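21 September 2021

Up at six and at the desk before the heater had done anything. Finished the coastline for the Tratville sheet. I had left the harbour until last because the two source charts disagree about the breakwater, and in the end I went with the older one. It reads better at small sizes. Saved it as layered vector and again as a flat PDF for Augustina, who can't open my layers on her machine.

The colour question is still open. Cecilia Amissah wants the same muted green across the whole set so the prints hang together. I prefer a separate colour for each town, with the sea kept constant. Sent her both versions at ten and went out for milk and printer labels.

Ekow Mensah rang while I was in the queue. The shop in Wumbei will take 200 prints, square format only, and wants them packed flat. He had quoted them for rolled. I told him to requote, as the stiff mailers cost more and I'm not wearing the difference. He said he would do it tonight.

Spent the early afternoon on type. The old surveyor's lettering I've been imitating falls apart on the short names, so I redrew the capitals and left the lower case alone. The R still leans. Street labels are now all at one weight, with the lanes left off entirely. There were too many of them behind the railway yards and they turned the middle of town grey.

Edem Asamoah sent her notes on Misison. She lived there for 14 years and has found two streets in the wrong order and a creek I had running uphill. Fixed the streets. The creek will have to wait for the proper contour sheet, which Ngân Vi has and keeps forgetting to scan.

Cecilia wrote back at four. She likes the separate colours after all but not the mustard. Changed the mustard to a dull brick and heard nothing more, so I'm taking it as settled.

### Printing

Proof of Sutska came back from the printer. The blue has gone purple and the paper border is a hair wider on the left. Rang them and they'll run another at no charge. The first run stays at 1,000 across all the towns. Augustina Eshun thinks we should go to 3,000 and get the better unit price, but she doesn't have to store them in her hallway.

Paid the invoice for the mailers. Paid the font licence too, a month late.
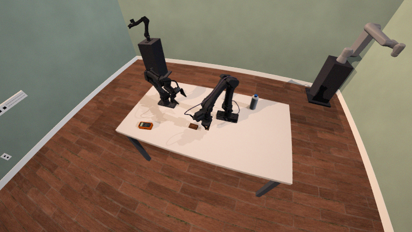 ### Tomorrow

- Ring Ngân about the contour sheet and offer to pick it up.
- Redraw the R.
- Check the compass rose at postcard size. The thin points may need thickening.
- Send Ekow the flat pack measurements, including the backing board.
- Start on the Wumbei outline if the aerial survey has come through.

Chops for tea. Bed by half past nine.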